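From the shop floor - market day, mending and the great sauce debate

Well, we got through it! The autumn market at Willden came and went in a blur of trestle tables and lukewarm tea, and I'm still finding bits of tinsel thread in my cardigan (don't ask me why someone was already sewing for December, but good on her).

For those who couldn't make it, we had 15 stalls this year, which is as many as the hall will hold unless we start putting people in the kitchen. I'd been a bit worried about the weather. It bucketed down from before breakfast until we'd got the last box in from the car park, and then out came the sun as though it had only been waiting for us to finish carrying things. Typical. I had soggy socks until lunch.

The fat quarters went first, as they always do. If you were after the mustard linen I mentioned last time, I'm sorry, it was gone by morning tea, but I've rung the Paju people and they reckon there'll be another bolt on the way. I've started a list behind the counter, so sing out if you want your name on it. The corduroy is the other one everybody was patting. I've still got a fair bit of the bottle green and a smaller piece of the rust, and I'm trying very hard not to take the rust home myself.

The mending table was flat out as well. We had jeans, a picnic rug, two doonas and a much-loved tent bag with a zip that had completely given up. I'm a bit of a zip tragic, so I had a lovely time! The tent bag needed a whole new zip in the end and I only swore once. A few people asked whether they could learn to do their own, and yes, please do, come along to the beginners' night on 9th May. It's $6 at the door, bring your own scissors if you've got good ones, and we'll sort you out with everything else. The machines will be threaded and ready to go. If yours at home has been sulking in a cupboard, bring that in too and we'll have a look at the tension.

Now, soft toys. I asked in the last newsletter what you'd like to see for the winter classes and I got 63 replies, which floored me. I'd expected bears. I'd expected perhaps a wombat. What I got was food! Dumplings, fried eggs, a lamington, half an avo with a removable stone, and then a very long string of emails over whether a sausage in bread should come with tomato sauce or barbecue. I'm staying out of it (tomato, obviously).

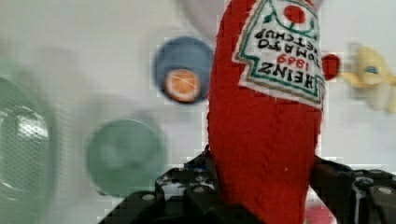

Tomato sauce, plush version, with a stitched tomato on the label.

So food it is. We'll start with the fried egg, which is just two layers of felt and a bit of stuffing, and work our way up to the dumplings once everyone's happy with a ladder stitch. I'm using the Ristance fill again. The last lot from Zulham went lumpy on me and I spent an entire evening picking it apart with a knitting needle in front of the telly.

Class dates are going up on the door once I've checked them against the hall bookings. Oh, and whoever left a blue casserole dish at the market, it's on the shelf under the till, washed and waiting for you.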